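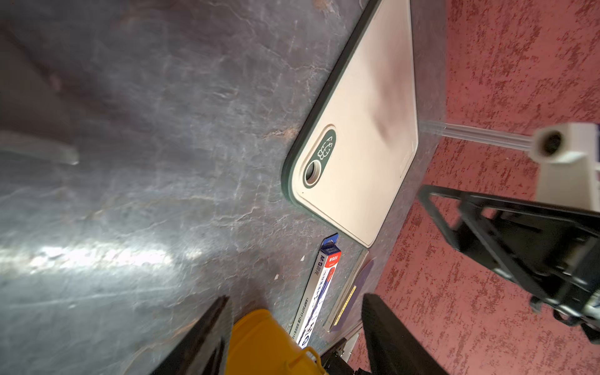
Figure 7.1 Cutting board with a green rim on a dark tabletop.

Chapter 7: Surfaces in the Home

Before we get to cleaning and care, I'd like you to wander through your own kitchen for a bit and run a hand over whatever you find there, the counter and the walls too (go on, the book will wait!). 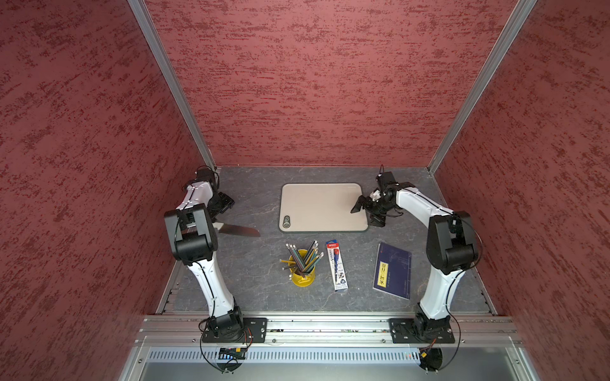 Photo: Pascal Albers / Wandever

Most of us choose a surface by its color and only later learn how it behaves with lemon juice or a dropped jar. Stone with plenty of veining is kind to crumbs,
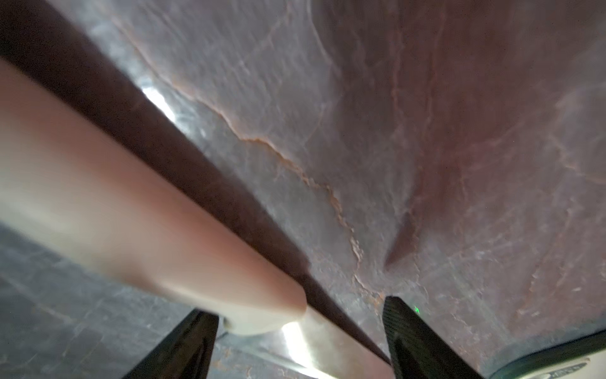 and a good deal less kind to anyone hunting for a lost pill, as my grandmother in Grudton used to grumble. We'll begin with stone, then move on to plaster and paint.

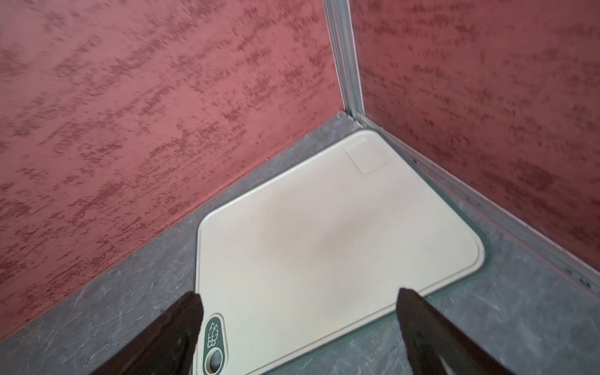

Figure 7.2 Gray marble pattern against mottled rose-red walls.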